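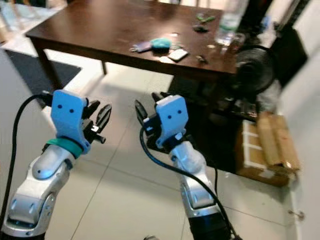
**Figure 3.** The two-arm cell at Casthorpe, seen from the head camera, with both grippers open in front of the table.

### 3.2 Cable routing and gripper upkeep

Most stoppages in the first months of use were traced to the signal cables and only a few to the arms themselves. The original routing held each cable tight against the forearm, and repeated wrist rotation wore the jacket close to the connector. Lukumay therefore proposed a free loop at each wrist, long enough to allow full rotation without load on the plug. The black cables in Figure 3 follow this layout: the one at the left gripper curves down beside its arm, and the one at the right gripper arcs across the forearm. The right wrist also carries a white wrapped sleeve, and this must be taken off before the connector can be reached.

Inspection is done every 8 days with the drives off. The technician bends each loop by hand while reading the line resistance, then moves the fingers through their full travel. A cable is replaced if the reading jumps at any point in the bend. Plate screws are tightened to 2 N m, and the fingers are wiped with a dry cloth. Solvent is not used, as it softened the finger pads in an early trial.

After a cable change the wrist offsets are measured again against a fixed block on the table. If the error exceeds 4 mm at either gripper, the head camera is also recalibrated. Since July the work has been done by P. Tomar and L. Lema, using the written procedure from the Gimmont cell with the loop length changed.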